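Reset before repeat: good practice for humanoid trials in small rooms

Most written procedures for service robots cover the task and say little about the state of the room between runs. Fandena's revised guidance, issued to its test sites in February, gives the room a section of its own.

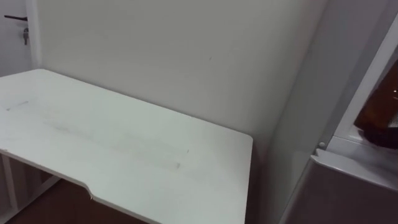
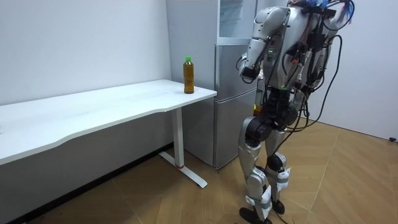
Forough Zamani

The section opens with the work surface. Before each run the desk is cleared and its position checked against the wall. Scuffs may stay, but loose items may not. Only the object named in the task sheet goes back on.

Cables come next. Any line trailing from the robot is to be walked from end to end before power is applied to the legs. A standing machine needs 2 people present, one of whom holds the stop control and does nothing else.

Ataahua Henare, who drafted the section, wanted fridge doors and room doors treated as part of the workspace. "If it has a handle, its state goes in the log," she says. Open, shut or locked are the permitted entries.

Joint covers are inspected every 600 runs and a full service is due at 2,000. Sites using the Nela logging tool can set both limits as hard stops. Paper logs remain acceptable, provided the operator signs each sheet on the day.

Comments on the draft close on Friday.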